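Second week with the leader arms

Since the beginning of February I am working on demonstrations for hotel room tasks, and several people asked me to write how it goes from the operator side. I am not writing about the training of the model, my colleagues do this part. I only write about the hands.

The setup first. The robot is a mobile base with two arms. I stand behind it, or sometimes beside it, and I hold two small leader arms which have the same joints as the big ones. When I bend my wrist, the robot bends its wrist. There is a trigger for each gripper. We record with software from Nasta, and the room is in a small hotel in Rarnstead which lets us use it when there are no guests on this floor. Before, we worked in our own lab with a table from the office and a box for the bed. It was comfortable, but the robot learned our lab very well and nothing else.

In the hotel everything is narrower. The space between the bed and the wall is the most difficult place in the room, and of course this is where the side table is. Most of our tasks happen there: put the remote on the shelf under the table, take it out again, straighten the phone, put the handset back in the cradle, pull the throw flat on the bed. In the lab I could come to the table from any direction. In the room I have one direction, along the bed, and the elbow of the arm must stay high or it touches the bedding.

My plan was 240 episodes for the remote task in the first week. I finished 84. I was a little ashamed of this number, but when I looked at the rejected ones I understood better where the time goes.

The biggest problem is the shelf. It is low and open, and the table top hides it from the head camera when the robot stands close. If I stand far back, the camera sees the remote but the arm is almost straight, and a straight arm is shaky and weak. If I come near, the arm is strong but I guess with my fingers. After some days I found a position between these two, with the base turned slightly to the bed. I put a piece of tape on the floor for it. Later I removed the tape, as the base should not arrive at the same place every time. The model must see different starting positions, so now I move the robot on purpose a little to the left, a little back, and I accept that some episodes are ugly.

The second problem is the cord of the telephone. It is the coiled type. A person lifts the handset and does not think about the cord at all. The gripper takes the handset well, but if I bring it back with a turn, the coil turns also, and after ten episodes it is a hard knot which pulls the phone across the wood. Now I untwist it by hand between the episodes. I asked if I should leave it twisted sometimes, for variety, and the answer was yes, but not in every episode. I write "cord twisted" in the notes field when I do this.

Some things I learned, which may be useful if you start with the same work:

Move slower than you think is necessary, but do not stop. When I stop to think, the recording has a long pause in the middle, and the model learns to pause also. We had a policy which stood above the table for several seconds and did nothing, exactly as I did when I was unsure. It was not nice to see my own habit in this way.

Decide before you begin. I say the task to myself first: go in, open, lower, close, back, up. Then I press record.

Keep the mistakes if you repair them. If the remote slips and I pick it up again in a calm way, this is a good episode. If I push it around for a long time, I delete it.

Look where the camera looks. In the beginning I watched the robot directly with my eyes, over its shoulder, and I did very clean movements which used information the robot never had. Now I try to work from the monitor only. It is harder, and I was slower for 2 days, but the episodes are more honest.

Rest your shoulders. The leader arms from Kevska are light, but I hold them in the air for a long time. I do 70 minutes and then a real break with tea, outside of the room.

The light is also a question I still have. In the morning it comes from one side and the gripper makes strong shadows on the wood. In the late afternoon they are soft. I record in both, but I have not yet seen if it makes a difference in the results.

Next week I go on with the throw on the bed. Cloth is new for me with this gripper, and if somebody has experience with teleoperation of cloth, please write in the comments. I read the old notes from the Ó Dubhghaill project, but they used two people for it, one for each arm, and I am alone.
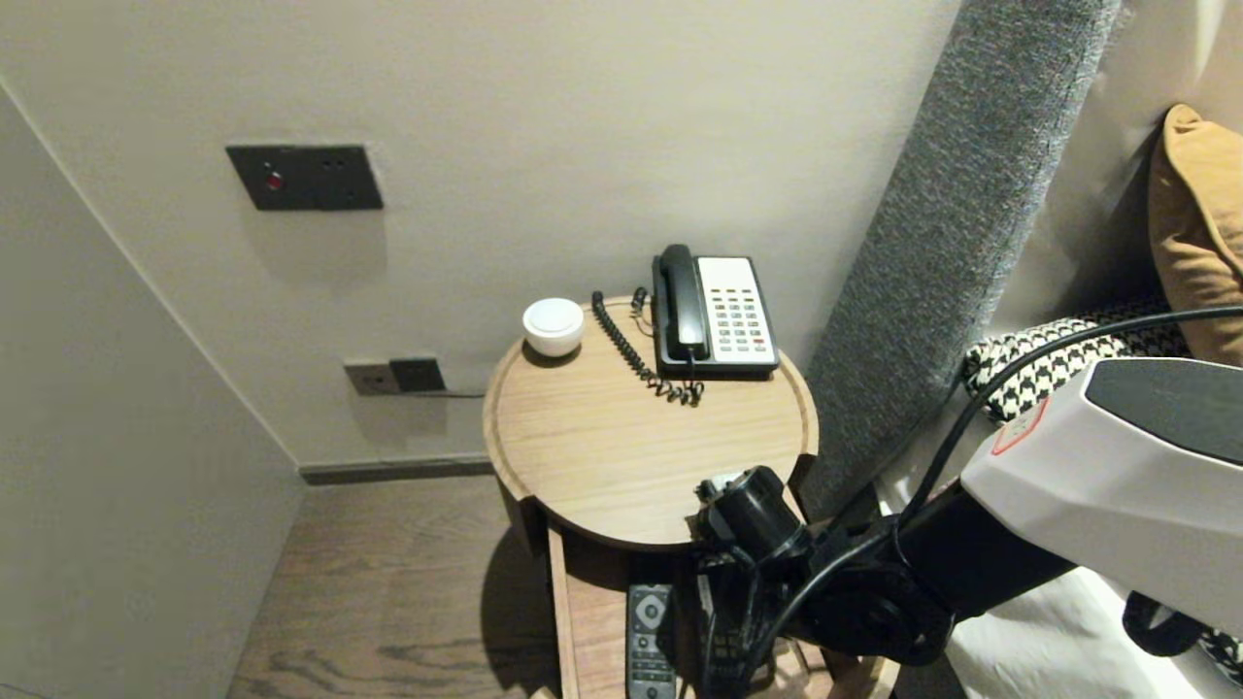 Going in toward the side table, with the remote on the lower shelf.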